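About Vorosetti

We began in March with one borrowed loading dock, 7 restaurant customers and a stack of crates that didn't match. Since then we've moved twice, settled into our building on Dellel Street, and grown into a packing and delivery house that looks after 141 kitchens, school cafeterias and corner groceries all over the Zavcombe area. We still think of ourselves as a small outfit, and we hope we still act like one when you call.

Everything we send out travels in a crate that comes back to us. It's a simple idea, and an old one - the milkman would have recognized it - but it saves our customers a mountain of cardboard, and we've grown very fond of it over the years.
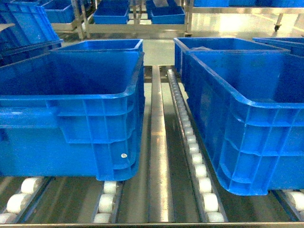 Our Moya line is the part of the business we get asked about most. Each customer has a standing list, and every crate is checked against that list before it goes on the truck, then checked again by the driver. If something is missing, call us before 10 in the morning and we'll bring it the same afternoon.

We own 2342 crates at last count, and we'd love to see all of them again! If you have a few of ours out behind the kitchen, just leave them by the door for your next delivery - we're always happy to have them home.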